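Black laundry has been the slow part of my folding for years. I changed the order in June and have kept it since.

The old method was to sort on the bed as things came out of the basket. Black socks ended up under black garments and I found them last. Now the dark pile gets its own pass, on a pale sheet with a grid print, near the window. Contrast does most of the work.

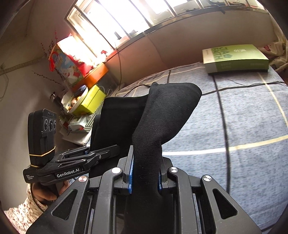
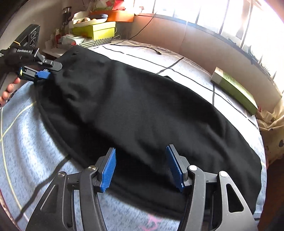
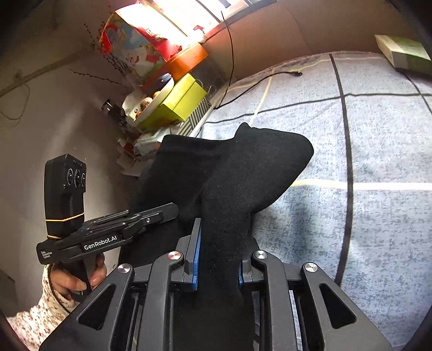
## Order of work

1. Large black pieces first. Lay flat, smooth the creases outward, fold lengthwise, then across.
2. Socks second, one at a time, toe end up. Compare knit and length before pairing - two blacks that match at night often don't at noon.
3. Lint last. Fine knits hold more of it than I expected, and a roller on a folded pair only treats the outside.

Songül Türkmen folds socks flat in thirds and stands them on edge. I tried it for 2 weeks. The drawer holds more that way, but thin socks slump once the row is half empty, so I went back to a single fold.

Unmatched socks go in a shoebox on the shelf. I check it every second wash and throw out anything still single after that.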